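Setting up your rover for the outdoor run

Page 4 of the Urkmont Robotics Club build guide
Written by Leanne Ellwood, updated 12 May 2023

By now your rover should drive in a straight line on the gym floor and stop when you press the red key. If it does not, go back to page 3. The outdoor run uses the same code with two changes, and both need to be made before you leave the lab.

You will need the rover, a charged battery pack, the club laptop, a tape measure and a roll of masking tape.

Step 1. Change the speed limit
Open drive_settings and find max_speed. Set it to 37. The indoor value is too fast for paving with joints in it, and the front wheels will skip.

Step 2. Set the camera height
Mount the camera in the lower bracket, with the lens 129 mm off the ground. Tighten both screws. Tilt it until the horizon sits in the upper half of the picture, then lock the tilt.

Step 3. Check the view
Place the rover on the pavement, facing the far end of the plaza. Open the viewer on the laptop and save one picture before you drive.
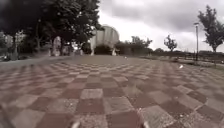

View from the rover on the checkered paving, facing the dome.

Straight lines bend a little toward the left and right sides with our wide lens. Run the lens correction script if you plan to use tile edges for steering. Teams that steer only by a distant target can skip it.

Pick your target now. The dome works well, as it is large and pale and lies in line with the paving. Avoid using a tree. Jytte Bundgaard's team tried that in November and lost the target each time the branches moved.

Step 4. Set the ignore size
Small bits of paper or leaves on the ground can trigger the obstacle check. Set min_area to 848 and save. Anything smaller will be ignored.

Step 5. Drive the test
Mark a start line with tape. Drive forward for 33 seconds, stop, and measure how far the rover has drifted to either side. Write the result in your team log. Repeat twice from the same line.

If the rover always drifts the same way, adjust wheel_trim one step at a time. If it drifts both ways, check the wheel screws first.

Copy the log file to the team folder before you shut down the laptop. Page 5 covers turning.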